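**1/** So it's March, and I have finally gotten to the dining table, the one surface in our house that everything lands on sooner or later. I promised myself I'd have it back before the weekend company comes, and I'm going to write it all down as I go because that's the only way I ever finish anything.

**2/** A little history, for those of you who are new. The table came from a secondhand place out in Cledmont, 7 years ago, and we carried it home in the rain with a shower curtain over it. It has been a homework desk, a sewing table and a place for the mail to grow. I love it dearly and I hardly ever see it!

**3/** My rule this time, and please borrow it if you like, is that nothing gets to live on the table unless it's inside something. Loose things wander. A basket you can pick up with one hand and walk to the closet – and then dinner can happen.

**4/** I bought three of the plastic baskets at Figueroa (the housewares aisle, way in the back, past the lamps). They had white ones too, and I stood there far too long deciding. I went with the smoky gray because it's see-through enough that I won't forget what I put in there, but it doesn't look quite so much like a pharmacy shelf.

**5/** Light wood and smoky gray, I'm very pleased with how these go together.
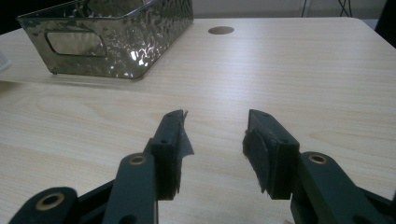
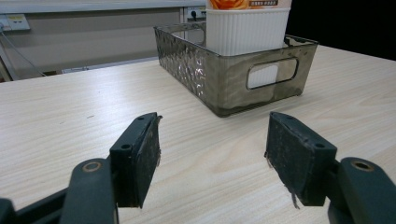 **6/** Now, about the basket itself. I like the hammered texture more than I expected to, because it picks up the light and makes a very ordinary thing look a bit dressed up. The handle openings matter even more to me. My old bins had none, and I was forever carrying them hugged against my sweater like a baby.

**7/** The tall white ribbed container went in first, standing up toward the back. I've decided tall things go in the back and that's where they stay, so whatever is short can sit in front and still be found. My mother did her spice shelf this way and I used to tease her for it. I take it all back.

**8/** A few of you asked about cleaning the wood. I'm very plain about it: a soft cloth, warm water, the tiniest bit of dish soap, then a dry cloth going the same direction as the grain. I did try the Plollalix polish last May and it was lovely for a day or so, and then every sleeve in the family stuck to it. Never again.

**9/** Still to do: the second basket is going to be for mail (only mail! I mean it!) and the third is for chargers, tape, birthday candles and the other bits that don't belong to any room. I have a label maker from Sarix somewhere, and I suspect I'll find it just after I've written all the labels by hand.

**10/** If you've got a table like mine, tell me what ends up on yours and where you send it. I'm making tea and then starting on the mail, which goes back further than I'd like to admit. More tomorrow, if I don't get stuck reading old seed catalogs.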